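Moushumi Paul
April 16, 2019

Spent the whole day teaching a robot to tidy up a toy kitchen and my thumbs may never forgive me. Thread, because a few people asked what I do all day at Sirwood.

1/ So the job is called teleoperation, which sounds way fancier than it is. I hold a controller, I move my hand, the arm moves its hand. Everything gets recorded and later on the software tries to learn from my recordings. I'm basically the demo reel.

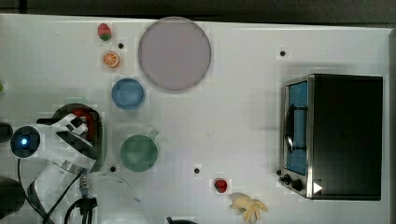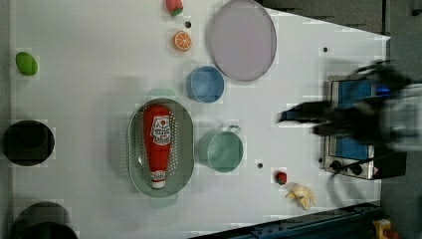 Overhead views of the table, both with the arm over on its side doing its thing. Play food courtesy of a very confused toy store cashier.

2/ The task list comes from Kavinda Liyanage, who writes them on index cards. Today's stack had stuff like "put the banana on the plate" and "move the strawberry next to the bowl." You read the card, you do the card, you hit save. Then you shuffle everything on the table and do it again!

3/ The shuffling matters more than I expected when I started in January. If the banana always starts in the same spot, the robot learns the spot and couldn't care less about the banana. We found this out with our first batch, when it kept reaching very confidently for a patch of bare table.

4/ Somebody asked if I can feel what the gripper is touching. Nope! Zero feedback in my setup. It's all eyeballs. You watch the fingers close and you guess. Round fruit is the worst for this - squeeze a little off center and it shoots out sideways like a bar of soap.

5/ My personal nemesis is the toy banana with the peel. The peel flaps stick out, so there are a bunch of ways to grab it and only a couple of them are any good. I've learned to come in across the fat part and lift slow. Took me 8 tries to get one I liked this morning (bad ones go in a separate folder, we don't toss them).

6/ Bowls are weirdly nice though. One finger inside, one finger outside, pinch the rim, done. If you ever get to drive one of these, start with a bowl and feel like a genius for five minutes.

7/ The other way to do it is to just grab the arm and push it through the motion by hand. They do it like that over at Kanagaratnam and swear by it. I tried it on a visit and it's a lot easier to be gentle, but your own arm ends up in the camera view and you're leaning over a table all day. My back voted for the controller.

8/ How many demos does it take? For this set the goal is 2,000, split between two of us. I'm at about a quarter of my share. Pace depends a lot on coffee.

9/ Best habit I picked up: don't fix your mistakes too fast. If I fumble a grab, I back up, pause, and go in again at normal speed, all in one recording. Kavinda likes those. The robot is going to fumble too, so it might as well see what a calm second try looks like.

10/ Okay, that's my break over. More cards tomorrow, and I'm told there are a lot of banana ones in the stack. Send questions, I'll answer from the bus.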